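Grutwood: scissors and trays, two arms

Hi, and thanks for poking around in here! Grutwood is the data and code for one fairly narrow question I kept running into: if you train a two-arm policy on a table marked with a tape grid, does it learn the task, or does it learn the grid? I'm Gladys Were, I did most of the recording and nearly all of the complaining.

What you get

1428 demonstrations, all teleoperated, all on the same bench. 500 of them have the grid cells logged for every object at the start (look in cells.csv), and the rest just have joint states, gripper width and the head view. The task text is always some flavor of "pick up the scissors and put them in the tray," and the tray changes between episodes.

A typical layout has brown paper on the table, blue tape on top, scissors off to the left and the white tray close to you with nothing in it.

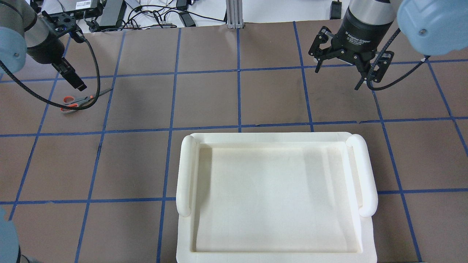

Hajdu wrote in after the first release: I masked the tape out of every image and retrained, and my grasp success barely moved, but placing got a lot worse. Are you sure the grid isn't doing your depth estimation for you?

Nope, not sure at all! That comment is pretty much why version 2 exists. I reran the masking test with 4 seeds and saw the same thing, so please read the placing numbers from version 1 with a raised eyebrow. The script is mask_tape.py if you want to try it on your own stuff (it's slow, sorry, I keep meaning to fix that).

The other thing I added is episodes with more than one tray out. These are harder, especially when one tray overlaps another from the head view and the left gripper is holding the scissors up over the back one. 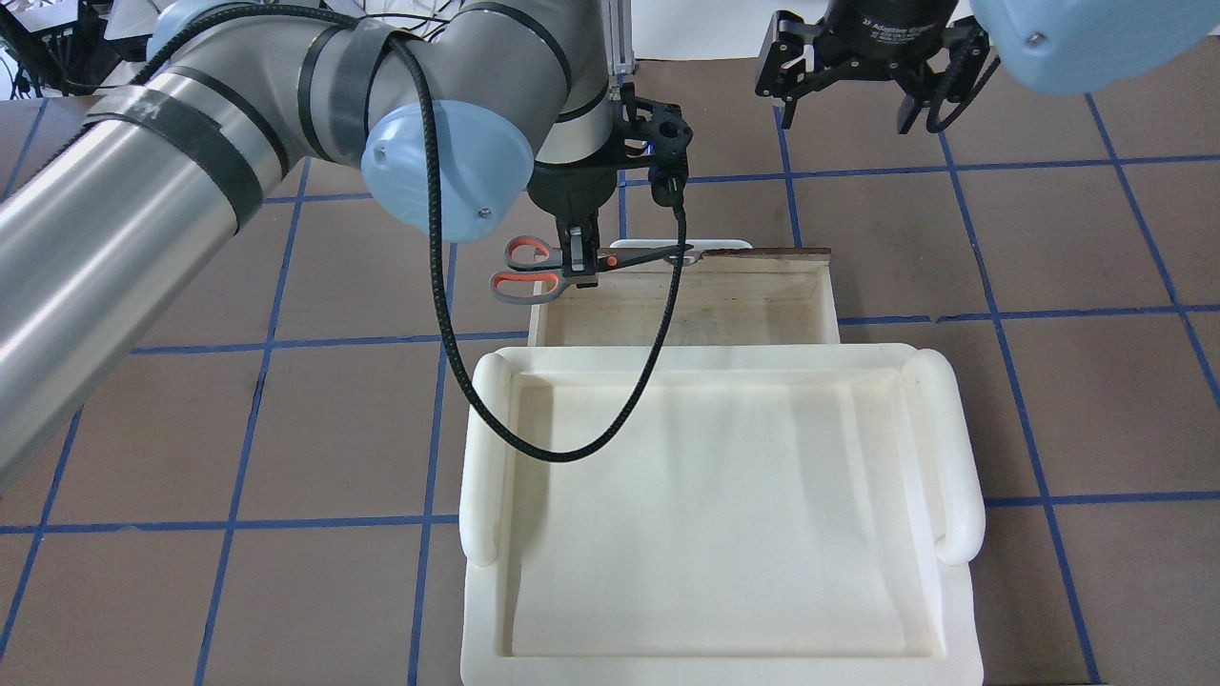
My Witwood baseline picks the nearer tray way too often in those, whatever the task text says. Turning up the language weight helped a bit and then wrecked the grasps, so I left it alone.

Splits

Use split_b. split_a leaks start layouts between train and test, and I only keep it around so old results can be checked.

Known problems

Gripper width drifts in the July recordings. Wurnham loaders before version 2 will swap left and right, so update first.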